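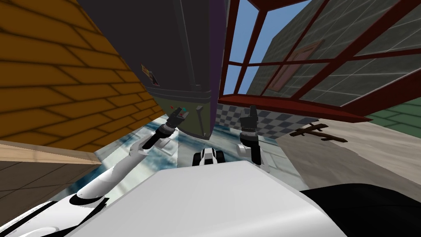
Blagoje_K
We must decide before June if we buy a second two-arm robot for the Flenen warehouse or only more simulation seats. My budget is 22 thousand and it does not cover both. The task is lifting big boxes from below. In the simulator the left gripper is pressed on the olive-green underside and the right one is close to the other corner but without contact that I can see, so I ask myself if two-finger hands are the correct purchase at all.

ojeda_fan
Wider pads first, then robots. Plamel quoted us 248 per pair, delivery 90 days.

Ognjen Dervishi
I do not agree. Pads will not help if the reach is wrong. Buy 3 more seats and test the heights, it is cheaper than a wrong arm.

ojeda_fan
Simulated friction is too kind - we believed it one time and paid for it.

Blagoje_K
Does the Plamel price include the mounting plate? Fania wants extra money for theirs.

ojeda_fan
Plate yes, screws no.

Ognjen Dervishi
Ask them also about spare fingers. And please write the payload with the gripper weight already subtracted, many people forget this in the budget table.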